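Search this site Enter keywords Go

Simulated gripper trial, wrist camera check -- Kanaan two-finger against Rovlow two-finger
Apr 24, 2021
Checklist revision 23

1. Scene loads without errors. PASS. The load log is clean, which tells me the file opened and very little else.

2. Joint limits match the vendor sheet. PASS for Kanaan. OPEN for Rovlow -- the sheet we have dates from September and I don't trust it.

3. Gripper appears in the wrist view. PASS. I would still like more of the fingers in view when the arm is close to the cabinet.

4. Lever target can be found in the wrist view. PASS, with a comment. Pale blue on slate blue is an easy target. Try it again with a handle the same color as the wood before anyone calls the camera setup good.

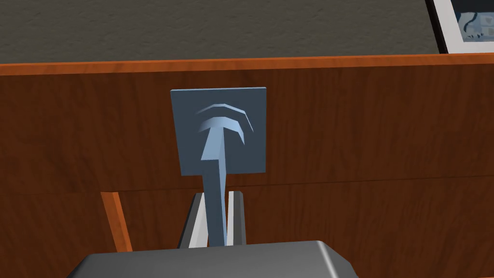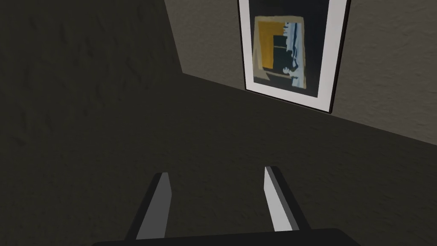
Wrist views, items 3 and 4. First: gripper below the lever. Second: open fingers, nothing held.

5. Finger gap agrees with the commanded opening. NOT CHECKED. Looking at a render is no way to measure a gap. Log the joint values.

6. Contact force stays under the limit. FAIL. Limit is set at 100 in the Nikine controller, and the log stops at step 1299 with no force column at all.

7. Emergency stop halts the arm in simulation. PASS, 2 tries. Does not count toward the stop test on the real arm at Jilanau.

8. Same start pose for both grippers. OPEN. Until this is done, any claim that one beats the other is a guess.

Result: not cleared for hardware. Redo items 5, 6 and 8, and attach the raw logs.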